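Plolell support desk
Ticket 987: Wrist depth drops out on white crockery, grasp planner keeps re-planning
Product: Fluvix perception node, with the Pumness planner
Opened: Apr 8, 2018
Status: Open, waiting on customer
Priority: Normal

Hello all, and sorry in advance for the length of this one. I've been at it most of the weekend and would sooner give you too much than too little.

We have the arm unloading a dish rack. Bowls and mugs are behaving beautifully (thank you again for the January patch, it made a world of difference to us!), but plates are giving me grief. The planner picks a sensible rim grasp from the overhead view, the arm heads in, and then in the last bit of the approach the wrist estimate wanders off and the planner decides the plate has moved. It backs out, thinks about it, and has another go. On the worst run it did this 6 times before the timeout kicked in, and the log had this, over and over:

WARN pose_refine: inlier count below threshold (173), falling back to last estimate
WARN planner: target shift exceeds tolerance, re-planning

Things I've tried so far: recalibrating the wrist camera, which changed nothing. Turning the exposure down, which helped a little on the plates and made the rack very hard to pick up. Swapping in the older refinement module, which was worse in every way, so I put it straight back.

My own guess is that there's very little for the matcher to hold on to once we're in close. At that range it's nearly all smooth white glaze, with a bright glare where the plate curves and dark wire crossing in front of it.

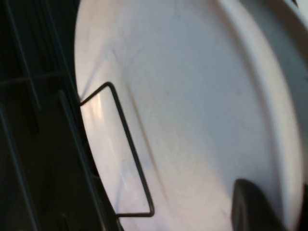 Pētersons: thanks for such a thorough write-up, it saves us a lot of back and forth. I think you're on the right track, though I'd look at the segmentation before blaming the matcher. If the mask treats a wire as the edge of the plate, the refinement step will happily fit its curve to the wrong thing, and the jump you see in the log is about what I'd expect. Could you set mask_debug to true, run it again and attach the output? While you're in there, try raising rim_weight to 3 and leave everything else alone for now.

Will do, and that does make sense of something that had been bugging me. The shift always goes the same way, towards the rack, and I'd been putting it down to a bad hand-eye transform. I've set rim_weight as you suggested and the first run got through without a re-plan. It's only the one run, so I'm not celebrating yet. The debug masks are still writing out, as I forgot to turn off full resolution and the disk on that machine is slow. I'll attach them once they're finished, along with the config file so you can see if I've left anything silly in it.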